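Randomizing room textures for a pick-and-place policy

Part 4: Setting up the randomizer and checking that it helps

By now you should have the Hurard scene loading and the scripted demonstrations from Part 3 saved to disk. If the arm still drifts at the end of a replay, go back and fix the controller gains first. Texture changes won't hide that problem, and you will waste a night of training finding out.

What we want is a policy that ignores the room. Our first one, trained in a single plain gray room, did fine in simulation and fell apart as soon as Rhodri Wynne changed the floor. It had learned to use the edge between the table and the floor as a landmark.

Step 1. Open the scene config and find the surfaces block. There are entries for walls, floor, ceiling and tabletop. Set each one to "sample" except the ceiling. We leave the ceiling flat gray because it made no difference in our tests and sampling it slows down loading.

Step 2. Point the sampler at your texture folder. We use 1308 textures, a mix of tile, wood, plaster and fabric. Remove anything with writing on it.

Step 3. Keep the objects and the robot fixed for now. The arm, its pedestal and the mat should have the same pose in every episode. If you move everything at once you can't tell which change helped.

Step 4. Render one still per seed before you train on anything. Start with 30 seeds and look at all of them by eye.

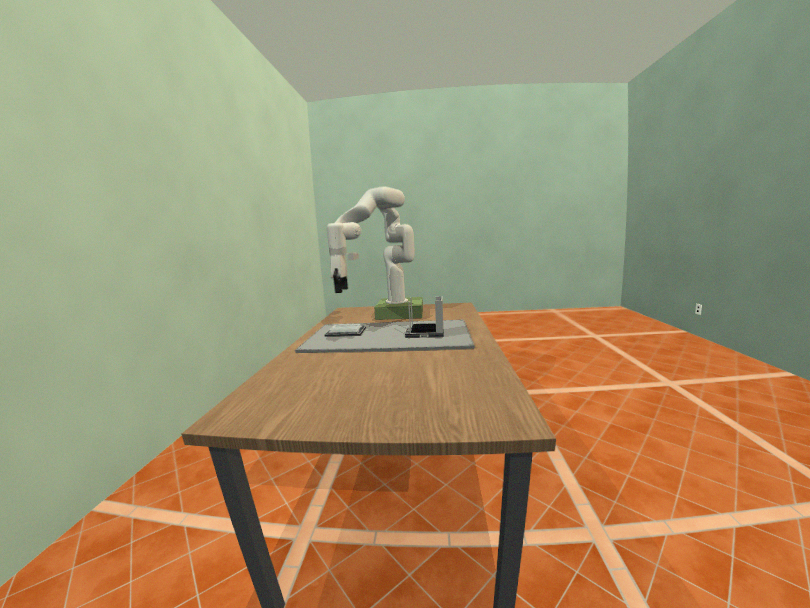
Throw out any seed where the gripper is hard to pick out from what is behind it, or where the tabletop and floor come out nearly the same shade. Branwen Gape wrote a small contrast check for this, called Kneath, and it catches most of the bad ones. Patterned floors are fine. Large patterns are worth keeping in, as those were what broke our early policies.

Step 5. Replay each demonstration under 5 different seeds. The joint trajectories stay the same and only the images change, so you don't need new demonstrations. Save the seed number with every episode.

Step 6. Train with the settings from Part 3. Expect the loss to come down more slowly than before.

To test, hold out a set of textures that never appear in training and run both policies on them. Report the plain-room score as well. Ours dropped slightly there, and we decided the trade was worth it.

Part 5 covers moving the camera, with notes from Zerrin Kocabaş on how far you can shift it.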